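# Skudden Zweiarm-Tischroboter im Test: Kann der schon den Tisch abräumen?

Stand: Februar 2021

Die Frage kommt in jedem Betrieb irgendwann auf, bei uns im Pausenraum sogar öfter als in der Werkstatt: Wann nimmt uns eine Maschine das Aufräumen ab? Fürs Schweißen und Palettieren gibt es seit Jahrzehnten Lösungen. Ein Tisch, auf dem nach der Pause Becher, Tüten und Kleinkram liegen, ist etwas anderes. Der Skudden soll das können, jedenfalls laut Prospekt. Ich habe ihn 2 Wochen lang im Vorführraum von Lodstead ausprobieren dürfen. Bezahlt wurde dafür nichts, eine Vorgabe zum Text gab es auch nicht.

## Aufbau und Einrichtung

Geliefert wird ein Oberkörper mit zwei Armen und zwei Händen mit einzeln beweglichen Fingern. Einen fahrbaren Unterbau gibt es gegen Aufpreis, den hatte ich nicht. Der Roboter steht also vor seinem Tisch und bleibt dort stehen. Wer sich eine Maschine wünscht, die durch die Küche läuft, kann hier aufhören zu lesen.

Das Einrichten hat einen Vormittag gedauert. Graça Marinho von Lodstead hat mir die Kalibrierung gezeigt, danach kam ich allein zurecht. Die Bedienoberfläche ist auf Englisch, die deutsche Übersetzung ist unvollständig und an zwei Stellen falsch („Greifer lösen“ steht dort, wo „Greifkraft verringern“ gemeint ist). Die Kabel an den Armen sind lang genug, hängen aber frei. Ich habe sie am zweiten Tag mit Klettband gebündelt.

Der Stromverbrauch lag im Betrieb bei bis zu 700 Watt. Die Lüfter hört man, unterhalten kann man sich daneben trotzdem.

## Der Versuch

Ich habe keine Laboraufgaben gestellt, ich habe genommen, was da war: Schaumstoffwürfel in verschiedenen Größen, einen Pappbecher, eine schwarze Dose, eine Essensschachtel aus Kraftpapier, eine Tüte mit gepufften Snacks, eine Packung Kekse. Alles auf einer karierten Tischdecke. Die Aufgabe lautete immer gleich: Gegenstand greifen, anheben, in die bereitgestellte Kiste legen. Über alle Tage kamen so 788 Versuche zusammen, protokolliert hat sie die Software.

**Schaumstoffwürfel.** Die gehen gut. Auch den kleinen nimmt die Hand sauber zwischen Daumen und Fingern auf. Liegen zwei Würfel übereinander, greift er meistens den oberen, und der untere bleibt liegen. Manchmal schiebt er beide über den Tisch und fängt neu an.

**Pappbecher.** Umgedreht auf dem Rand stehend kein Problem, solange die Greifkraft auf der niedrigsten Stufe steht. Eine Stufe höher ist der Becher eingedrückt. Die Software merkt sich die Einstellung leider nicht pro Gegenstand, man muss sie jedes Mal von Hand wählen.

**Dose.** Unauffällig. Glatter Zylinder, feste Wand, das kann er.

**Essensschachtel.** Leer ist sie so leicht, dass er sie beim Anfahren gern wegschubst. Mit beiden Händen klappt es besser, dauert aber doppelt so lang.

**Snacktüte.** Hier wird es schwierig. Folie knickt weg und spiegelt. Oft schließt die Hand über der Tüte und kommt leer wieder hoch. Einmal ist eine Tüte aufgerissen, danach habe ich gefegt. Das Fegen kann er nicht.

**Kekspackung.** Flach liegend bekommt er die Finger nicht darunter. Er zieht sie inzwischen bis zur Tischkante und greift sie dort, was nach einem Update im Januar dazugekommen ist. Geht, wenn an der Kante nichts im Weg steht.

## Tempo

Für einen Tisch mit 10 Gegenständen braucht ein Mensch keine Minute. Der Skudden hat an guten Tagen eine Viertelstunde gebraucht, an schlechten habe ich abgebrochen. Der Hersteller verweist darauf, dass die Maschine auch nachts arbeiten kann. Das stimmt, nur muss nachts jemand da sein, der die Dose wieder vom Boden aufhebt.

Meine Kollegin Shobha Achari leitet bei uns die Montage und hat sich das einen Nachmittag lang angesehen. Sie würde ihn zum Vorsortieren von Kleinteilen nehmen, wenn die Teile immer gleich aussehen. Dafür tut es dann allerdings auch ein einarmiges Gerät wie der Serrano, der weniger kostet und deutlich schneller ist.

## Was gut ist

- Die Hände sind robust, nach zwei Wochen kein Defekt
- Statusleuchten am Handgelenk, auch von weitem gut zu erkennen
- Der Not-Halt reagiert sofort
- Support aus Dristbridge antwortet am selben Tag

## Was nicht gut ist

- Folie, Tüten und alles Weiche
- Greifkraft wird nicht gespeichert
- Lose hängende Kabel
- Übersetzung der Oberfläche
- Tempo

## Fazit

Für Haushalt und Pausenraum ist das noch nichts. Für eine Werkstatt mit wiederkehrenden, festen Teilen kann man darüber nachdenken, sollte aber vorher mit den eigenen Teilen testen. Wer an Greifaufgaben forscht oder ausbildet, bekommt ein stabiles Gerät mit brauchbarer Schnittstelle. Ich gebe drei von fünf Punkten. Wenn die Sache mit den Tüten gelöst ist, teste ich noch einmal.

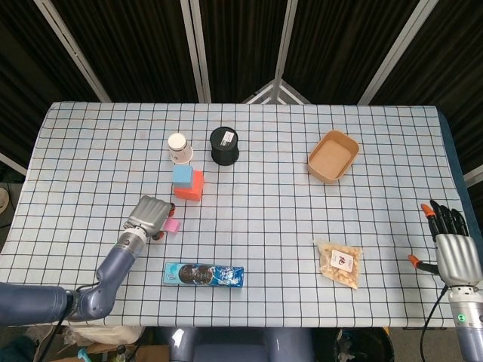 *Skudden am Testtisch: die linke Hand über dem kleinen rosa Würfel, rechts Schachtel und Snacktüte.*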